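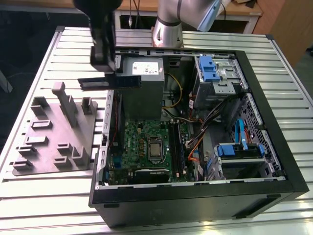
Visit report: Braldale district election office, open afternoon in April

The office opened its counting hall to residents at 2 p.m. Up to 70 visitors were admitted per session. Staff covered ballot intake, signature review and the storage of voter records.

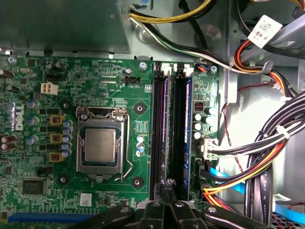 How long are paper ballots kept after a local vote?
Braldale holds them for 22 months in sealed boxes, then shreds them under a signed order.

Intake was shown with 900 test ballots from the Huneck precinct. Each batch is logged at the door, weighed and assigned a shelf number. Batches with a mismatch go to a separate table for a hand count.
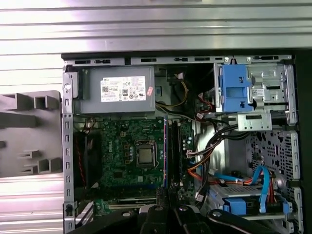 The log from the last council race listed 1,206 mail ballots for the Flesberg ward. Of these, 151 were set aside for signature review. Voters are notified by letter and have ten days to respond.

Access to the records room requires two badges. The door log is printed nightly and filed by

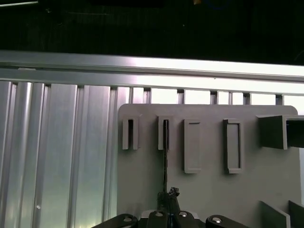 month. Visitors could read the blank forms but not the completed ones. Written questions on the recount rules were collected at the exit, with replies to be posted at the front desk.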